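Notes for week 6 – gathering demonstrations by hand

I promised I'd write up the collection part properly, so I'm typing this while my coffee is still warm. Last time we talked about what a policy does with examples. Today is about where the examples come from (people, mostly, doing chores over and over!). The task is wiping a locker door with a cloth, one hand bracing and the other rubbing. Watch the wrists – the marker bands are how we get the hand pose.
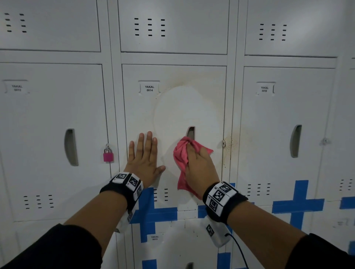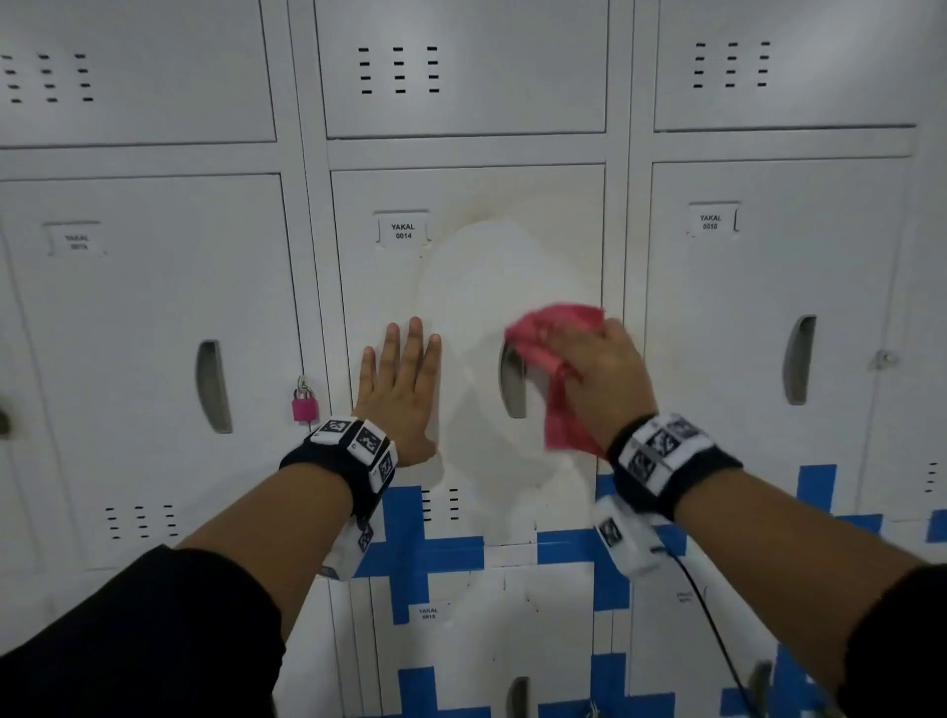 ## What counts as one episode

An episode starts with both hands up where the head camera can see them and ends when the cloth comes off the door. Keep it to one door. If you drift onto the neighbor, stop and start a new one, and please don't try to fix it later by trimming. I did that for half of the Folstead set and I'm still finding odd cuts in it.

Each pair records 100 episodes by the end of the unit. That sounds like a lot, but once you're in a rhythm it goes pretty quickly.

## Things I'd like you to vary

- Where you start on the door (handle side, hinge side, up by the label)
- How the cloth is bunched in your hand
- Where the bracing hand goes
- Your speed, but within reason – no racing

Leave the markers alone once they're strapped on. If a band slips around your wrist, stop, reseat it and redo the calibration, even if you're on a roll. Same if the cable snags. Long sleeves are fine as long as they stay behind the band.

## Notes on each file

Write one plain sentence per episode. "Wipe the stain next to the handle" is great. "Cleaning 2" is useless to everybody, me included. Say which door, and read the number off the card each time, even if you think you remember it.

## For September

Upload to the Tollstead folder, and flag 3 episodes you think are bad and tell me why. I care about those more than the good ones! We'll train on the whole pile first, then take your flagged ones out and compare.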